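Ticket 142: Sorting cell at Table 2, "keeps asking for help"
Site: Plimetti returns floor
Opened by: Ladi Idahosa
Assigned to: Selorm Alhassan
Priority: Medium (raised to High by Ladi, lowered to Medium by Selorm, left there)

Ladi Idahosa wrote:
Since the Vakent update the arm stops mid-shift and puts up "Operator assistance required". I am the operator. I was told in March that I'd be supervising. I've spent the morning untangling things and pressing Resume, and I'd like to know whether that is supervising.

Selorm Alhassan wrote:
Thanks Ladi. A few questions. Does it stop on every item or only some? Is the amber light on? Have you restarted the cell from the panel, as opposed to the wall?

Ladi Idahosa wrote:
Only some. No amber. From the wall, because the panel was busy asking for my assistance.

Selorm Alhassan wrote:
Please use the panel. I've pulled the log: 76 assistance calls in one shift, nearly all with code "grasp uncertain". Bello, could you set the table up as it normally runs and attach what you've got?

Bello Eze wrote:
Attached. Usual mix of returns, nothing picked to embarrass it.

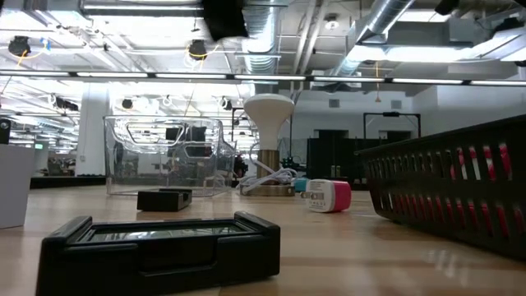

Selorm Alhassan wrote:
Grasp uncertain means the planner has found several places to take hold and doesn't trust any of them enough. It used to have a go regardless, and the update has made it more modest. I can see a few likely suspects on the table. The clear bin is one, as you can see straight through it to the equipment behind, and the planner has trouble with that sort of thing. The other is the white cable in coils round the foot of the lamp. It will count the cable as part of the lamp, or the lamp as part of the cable, and then call Ladi. I'd try it without those two and see what the count does.

Ladi Idahosa wrote:
So I take away the difficult things and it does the easy things. I used to do both, and I got a chair.

Etornam Opoku wrote:
Shift lead here. The chair went because the safety people wanted the floor clear on that side. I've asked for it back twice. On the wider point, the pick target for Table 2 still assumes the arm does everything and Ladi does nothing, so every stop goes down as operator delay. Can that be changed while we're in here?

Selorm Alhassan wrote:
That's a reporting setting in Prandedeck, so it isn't mine. Copying in Ohemaa.

Ohemaa Addo wrote:
Changed. Assistance calls now go down as machine waiting. The old label was the default and I'm sorry to say I never looked at it.

Selorm Alhassan wrote:
Update, Fri 29 December. Ran the cell with clear plastic and anything trailing a cable sent to the manual lane. Calls dropped to 2 for the shift, both for a glossy box lid. Grasp threshold left as it was. I'd sooner it asked than dropped things on the floor.

Ladi Idahosa wrote:
Confirmed, much quieter. For the record, the manual lane is me.

Etornam Opoku wrote:
It's now on the rota as a job with its own hours. Chair approved as well.

Status: Resolved
Follow-up: chair to be delivered (separate ticket, Facilities)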